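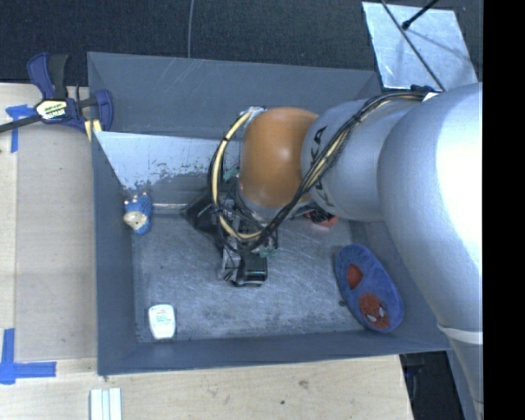 Buying a picking cell: questions we get asked before the money is spent

Is a robot arm the main cost?
Rarely. The arm is what goes on the purchase request because it has a price list. The gripper, guarding, cables, bins, bench, software and the weeks of somebody's time don't, so they get left off. If a quote has one big number for the arm and a single line reading "integration", send it back and ask for that line to be opened up.

The vendor's demo worked perfectly. Why shouldn't we trust it?
Trust that it worked on the day, with the items they chose. Most showroom demos use matching boxes, well spaced, under good light. Take your own things along. We suggest a mixed bag: a small toy with a textured surface, a dental floss container, an oval case, something red and black that rolls out of reach. Then ask them to put the lot in a bin with sloping walls, push a few pieces up against the sides, and leave the room while you do it.

What should we ask about the gripper?
Ask which of your items it can't pick. A salesperson who says "none" hasn't looked at your items. Ask too how wide the whole assembly is, since that decides what it can reach near a wall. When Kazue Tamura ran our comparison at Flindham, two of the grippers on the shortlist had datasheets that gave finger width and left out everything above the fingers.

Do we need a special bin?
Probably not, and be careful of anyone selling you one. A scuffed gray bin on a wooden table will tell you plenty. Scratched metal and glare are what your real bins will have after a month, so test with those conditions from the start. Clamps and a roll of blue tape cost next to nothing and let you find out where things should go before you pay for a fixture.

How should we budget for cables and hoses?
More than you want to. Anything that runs along the outside of an arm bends every time the arm moves, and it takes up space right where the gripper has to work. Hirko quoted us for one dress pack. Ask for the price of the spare, the lead time on the spare, and who fits it. If the answer to the last one is "your technician", put the hours in.

How many picks make a fair acceptance test?
We write 1000 into the contract, with your items, in your building. Vendors like to offer 200. The trouble with 200 is that a rare failure may not turn up at all, and then it turns up in October when the warranty people have gone quiet. Agree in writing what counts as a failed pick. A dropped item that gets picked on the second try should be logged, even if you decide to accept it.

Can we buy used?
Sometimes. The arm may well be fine. Check the controller version, whether the software license moves with it, and whether anybody will still take a service call. Roman Sobczak keeps our checklist and will turn down a cheap arm over a missing license - he has done it twice.

How much should we hold back?
We hold 20 percent of the price until the acceptance test is passed. Noris objected, then signed. Chmielewska didn't object, but wanted the test moved to their own site. We said no.

Will it pay for itself in the time the brochure says?
Look at the running hours behind the figure. If it assumes the cell runs 80 hours a week and yours will run one shift, the sum is no use to you. Do it again with your hours, your wage costs and a person standing by to clear jams for the first few months.

Can we see your own cell before we decide?
Yes, Tuesday afternoons. Bring items. We will try whatever fits in the bin, and you can take the log away with you, bad picks included.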